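Lab 5: Comparing Two Parallel Grippers on Laundry Tasks
Course handout, Manipulation Lab
Instructor: Flurina Gruber
Lab assistants: Fikri Latuheru, Evie Wragg

Read this before you come to the lab. The session is long and there is no time to go over the setup twice. Bring your notes from Lab 4, including your hand-eye calibration result.

Purpose

You will run the same set of tasks with two grippers and decide which one you would choose for loading and unloading a front-loading washing machine. The grippers are the Flivero and the Vekora. Both are electric, both have two fingers, and both mount on the Bickerstaff arm with the same adapter plate. They differ in stroke, finger shape and the way force is controlled.

The Flivero has a long stroke and stiff fingers. Its controller takes a target width and a speed, and it stops when motor current passes a limit you set. The Vekora has a shorter stroke and takes a force setting directly. Its fingers give a little under side load. Students last year found this helpful at the drum rim and a nuisance with buttons and zippers.

Before you start

Check that the adapter screws are tight. Run the homing routine with nothing between the fingers. Enter the tool weight for the gripper you are using, and do this again each time you swap. If the weight is wrong, the arm will drift when you put it in hand-guiding mode, and your contact force readings will be off for the whole run.

The wrist camera stays on the arm when you change grippers, but the fingertips will be in a different place in the view. Save a new fingertip mask for each gripper. The Nudum logging software will let you record without one, so it will not catch this mistake for you.

Working near the door opening

Most failures in this lab come from the approach. Students tend to aim at the center of the drum and drive straight in, and then the wrist has no room to turn toward the cloth. Start with the fingers open, stop short of the door gasket, and look at the camera view before going further. The gasket is soft and will hide a light collision. If the force reading climbs while the fingers are still empty, you are probably pushing on rubber.

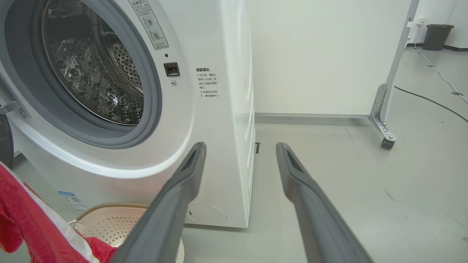
Reflections are the second problem. A steel drum gives bright spots that move as the camera moves, and the depth estimate there is poor. Do not trust a single depth value inside the drum. Take the median over 12 frames with the arm standing still, then move. If the result still jumps, change the approach angle a little and take it again.

Wide-open fingers also take up more room than you expect. With the Flivero, set the opening width for the garment and leave the full stroke alone unless you need it. Evie Wragg has marked suggested widths on the card next to the controller.

Tasks

Task A. Pick up one garment from the basket and release it inside the drum.
Task B. Take one garment out of the drum and put it in the basket.
Task C. Repeat Task B with the garment pressed against the back of the drum.
Task D. Push the door closed with the outside of one finger. Do not grip the door.

Run each task 5 times with each gripper. Use the same garments in the same order. A trial ends when the garment is released at the target, when it is dropped, or after 2 minutes.

What to record

For every trial, write down the result, the time, the gripper setting and the highest wrist force. For a failed trial, add a short note on where it went wrong: approach, grasp, lift, carry or release. "Bad grasp" is too vague to use. "Left finger slid off the collar during lift" is fine.

Nudum keeps up to 1,000 log entries per session and then overwrites the oldest. Export your log when you change grippers and again at the end.

Safety

The machine stays unplugged during the lab. One person holds the stop button whenever the arm is powered. Keep your hands out of the drum unless the arm is stopped and your partner has confirmed it. Walk around cables on the floor and do not move them while another group is recording.

Report

Hand in two pages plus your results table. State which gripper you would choose and for which tasks. A split answer is acceptable if your data support it. Include one failure you could fix by changing a setting and one you could not. The report from Declan Dunmore and Evie Tindall is on the course page with their permission. Look at how they laid out the table, but note that they used an older set of fingers, so their times should not be compared with yours.

Reports are due before the April review session. Questions about the arm go to Fikri Latuheru.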